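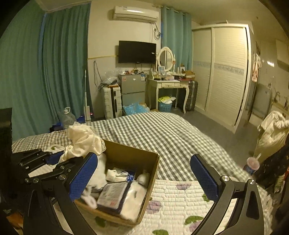
Hastero Quilted Mattress Pad, Purple Floral

A quilted pad that goes over the mattress and under the fitted sheet, or on top of the bed by itself in hot weather. White ground with purple flowers and green leaves. The print is on the top face only; the underside is plain white.

Sold by Nullunau Bedding. Ships folded flat in a cardboard box.

Sizes
Twin
Full
Queen
King

All four sizes have the same quilting and the same print. The flowers are not scaled up for the larger pads, so a king simply shows more of them.

Details
Top: cotton, printed
Fill: polyester
Underside: brushed polyester
Edge: bound on all sides
Corners: elastic strap at each corner, 7 inches long
Fits mattresses up to 8 inches deep with the straps on
Made for us by Šimko

Using it on the bed

Lay the pad print side up and hook the straps under the two corners at the head first, then the foot. If your mattress is deeper than 8 inches, leave the straps off and hold the pad down with a deep-pocket fitted sheet.

The pad also works as a loose cover. Many customers keep a gingham or plain sheet on the bed and put the pad over one part of it when they are sorting clothes, packing a suitcase or unpacking boxes. The quilting keeps cardboard from rubbing on the sheet. Take the straps off for this – they unbutton – and keep them together in a drawer.

Lace, satin and other fine fabrics can be laid on the printed side. Check for open zippers and hooks before dragging anything across it. A snagged stitch should be trimmed with scissors and not pulled.

Washing

Machine wash cold with like colors, gentle cycle. No bleach. Tumble dry low, or hang over two lines so the fill doesn't slide to one end. The king needs a large-capacity washer. Wash once before first use. Expect shrinkage of up to 2 percent in length.

Do not iron the quilted side. Small marks can be sponged with dish soap and cool water.

Storage

Fold in thirds lengthwise, then roll from the foot end. A twin or full fits in a medium suitcase. Store it fully dry. Vacuum bags are fine for a season, but the fill takes a day or so to come back up.

In the same print
Pillow protector, set of 2
Crib pad
Drawstring storage bag

The blue floral has been discontinued. The Cikonach stripe pad uses the same straps, and replacement straps are sold in packs of 5.

Returns

Unwashed pads can be returned within 5 weeks in the original box. We can't take back pads that have been washed or trimmed. Queen size is out of stock until January – orders placed now will ship when it arrives.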